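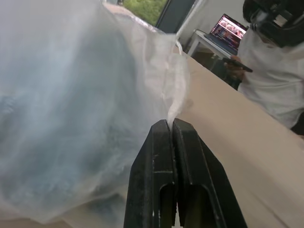
Stirkik gripper dropping bags, status light stays green
Forum: Grippers and end effectors

kestrel_bench
Two-finger Stirkik, handling thin plastic bags. Grabs the twisted neck fine, lifts, then lets go partway across. No fault in the log. It did this 6 times on Tuesday out of 300 picks. The dealer (Farnthorpe) says the film is out of spec and wants to sell me new fingertips. Anyone else?

mudlark77
"Out of spec" is what they tell everybody. They told us the same about cardboard. Ask them for the spec in writing and see how long that takes.

Zyanya Arellano
I'd check the tips before blaming Farnthorpe. Film is slick and ours went shiny at around 2,000 cycles. You can't see it unless you tilt them to the light.

kestrel_bench
Tips have some wear on the edges, yes. But why does it report "object held" with nothing in it? That bothers me more than the drop.

mudlark77
Because it never checks. It looks at motor current, and two fingers pushing on each other draw the same as two fingers on a bag.

Zyanya Arellano
Not quite. It checks width too, but film is so thin that closed on a bag and closed on nothing read about the same. Raise the force one step and it should behave.

mudlark77
So squeeze harder and trust the same green light? No thanks. What happens when there's something heavy in the bag and somebody's foot under it?

oldgrease
We had the same thing at the Irnau shop. More force tore the bags. Ended up adding a Villalobos load sensor at the wrist – 4 bolts and a day of swearing. It stops the arm when the weight goes away. Still drops one now and then.

kestrel_bench
Did Farnthorpe pay for the sensor?

oldgrease
Ha. No.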